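3.2 Materials and layout

The objects sorted in the Ellberg task are plain colored cubes in red and blue and small objects in green. Color is the only property named in the instructions, so size was kept as even as the supplier allowed. The container is a shallow rectangular wicker basket with low, slightly flared sides. A basket was preferred to the molded tray used in the Girier study because its woven floor gives a cube an uneven seat – a cube may come to rest at a tilt, and the scoring rules must allow for this.

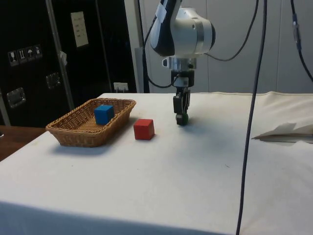

Work takes place on a white cloth spread over the table. The cloth is not ironed or stretched between trials, and small creases are left in place. The angle of the basket is not fixed either. Annotators therefore judge placement relative to the basket rim and ignore the table edge. Following Dow's coding scheme, each cube is assigned one of three states: on the cloth, held, or in the basket.

The held state caused most of the disagreement. In side views a cube at rim height can overlap the weave behind it and look as if it were already inside. 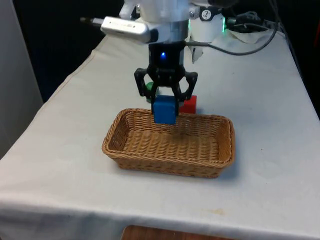

A cube is coded as in the basket only when it is released and supported by the woven floor or by another cube. Contact with the rim does not count. Under this rule, 138 of the 3567 labeled stills were returned for a second reading, most of them showing a cube close to the rim. Stills in which an object was largely hidden were kept if its color could be read from the visible part (Figure 2).

Figure 2. Cubes and wicker basket on the cloth-covered table, Ellberg task.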